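Filed under: Notebook / Simulation / House rules

Sun 16 November

Quiet day in the Stullmont office, so I used it to write up the rules for simulated grasping runs. We have been working from memory and old messages, and the Pelletier batch showed what that costs: 232 episodes thrown out over a setting that two of us each thought the other had checked. What follows is the draft I want pinned up before the December runs start. Scribble on it.

Rule one. Every episode starts with the gripper fully open and nothing between the fingers. We say this already, but the check is done on the commanded width, and the commanded width is a wish. From now on the check reads the joint positions after the settle period and compares them with the open limit. If either finger is short, the episode is void. No trimming the start to save it. I know that is tempting on the long ones.

Rule two. Randomised surfaces are logged by name and seed, both, in the episode header. Tallum writes only the seed by default and the texture list has been reordered since the summer, so the same seed now gives a different ground. I tried to rebuild an old Dosalon run this morning and got tiles where the original had gravel. The name goes in as text. The list can then be shuffled as much as anyone likes.

Rule three. The wrist view is looked at by a person before a batch is released. One still from the start of each episode, on a contact sheet, at a size where you can see the fingertips. I did the first sheet after lunch and it went quicker than I expected.
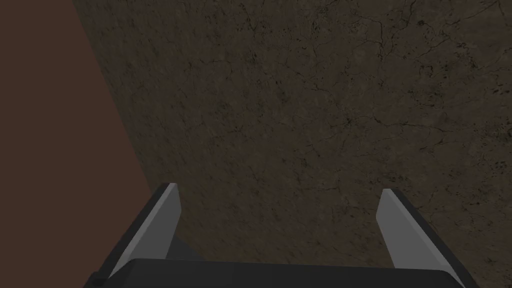
Notebook 3, p. 41

Passes on the gripper: jaws wide apart, nothing held, both pale inner faces easy to pick out against the cracked ground. The dark ground had worried me because the palm housing is nearly black, but it is the inner faces we need for judging alignment and they read clearly.

It raised a question the draft did not cover, though. The brown surface down the left is plain and the ground is busy. The rules say "textured background" in one line and do not say whether that means every surface or only the one under the work. My view is that a plain surface is fine as long as the header lists it as plain on purpose. A missing texture also comes out plain, and from a still you can't tell which you have got. So, addition to rule two: surfaces left plain are entered as "plain", never left blank. A blank field fails the batch.

Second question, same sheet. No object in view at the start. For reaching tasks that is allowed, for pick tasks it depends on where the spawn region is. I don't want a rule saying the object must always be visible from the wrist, as that would cut most of the search episodes. Proposed wording: "The task file states whether the target is expected in the first wrist view. The reviewer marks agreement or disagreement." Leaves it to whoever writes the task file, which is the right desk for it.

Rule four. Lighting changes are made one at a time. If intensity and direction both move between batches, we can't say afterwards which one upset the detector. Soft, even light stays as the baseline set. Hard shadows get a batch of their own with its own number.

Rule five. Batch size is 1000 episodes for review and 2000 for release. Anything bigger is split. Long contact sheets get skimmed, I include myself in that.

Rule six. Changes to these rules go in this notebook first, then in the shared file. If the two disagree the notebook wins until somebody sorts it out.

Things I left out on purpose: friction values, and anything to do with the real arm. Friction wants its own page and a proper afternoon. The real arm has the site safety sheet and I don't want people thinking that this one replaces any of it – simulation habits are bad habits near moving metal.

To do:
- change the open check to read joint positions
- add the name field to the Tallum export, test with one old seed
- fix the "textured background" line
- ask the Dosalon side if they still have the old texture list
- relabel the Pelletier folder so it can't be picked up by mistake

Export field done at 16:20, old seed still to test. The open check is half written and sits on my branch, please don't merge it yet.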